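4. Doblado de camisas sobre la mesa

Este apartado explica cómo doblar camisas de botones antes de guardarlas en los cajones del módulo Stilen. Las prendas de punto y los pantalones se tratan en el apartado 5.

4.1 Preparación

1. Limpie el tablero con un paño seco. No aplique cera ni abrillantador el mismo día: manchan el algodón claro.
2. Reserve una esquina del fondo para las prendas en espera. El centro debe quedar libre para la camisa que va a doblar.
3. Vacíe los bolsillos y retire las etiquetas de la tintorería.
4. Abroche el botón del cuello, el tercero y el último.

Nota: para camisas de talla grande se necesita una superficie de al menos 100 cm de ancho. La mesa auxiliar Bremura, de 54 cm, solo sirve para ropa infantil.
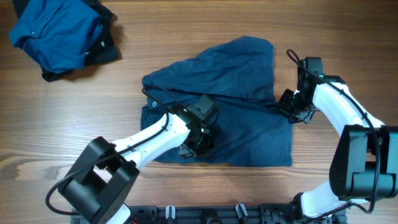
Grekano, equipo de documentación
Redacción y revisión del manual
Revisión: 21/03/2019

La camisa azul marino del centro está todavía sin alisar: la tela forma un bulto en la parte superior y tiene pliegues en diagonal en la inferior. En la esquina superior izquierda, apartadas, quedan una camisa azul vivo y una prenda negra debajo.

4.2 Doblado

1. Coloque la camisa con los botones hacia abajo y el cuello hacia el fondo de la mesa.
2. Alise la espalda con la palma de la mano, desde el canesú hasta el bajo. Deshaga los bultos antes de seguir.
3. Lleve el lateral derecho hacia el centro y extienda la manga en paralelo al borde.
4. Repita con el lateral izquierdo.
5. Suba el bajo hasta la mitad de la espalda y vuelva a doblar hasta el cuello.
6. Dé la vuelta a la camisa y compruebe que el cuello queda plano.

Si utiliza la plantilla Semple (ref. 3221), apóyela bajo el cuello después del paso 2 y retírela antes del paso 5.

Precaución: no arrastre la prenda por el tablero tirando de un botón. Levántela por los hombros.

4.3 Almacenamiento

El cajón Stilen mide 46 cm de fondo. Ponga las camisas con el cuello alternado, una hacia delante y la siguiente hacia atrás, para que la pila no se incline. Las prendas oscuras van debajo de las claras. No fuerce el cierre: si el cajón roza, quite la camisa superior y pásela al cajón siguiente.

Las camisas de lino deben colgarse. Véase el apartado 6, Perchas y barra.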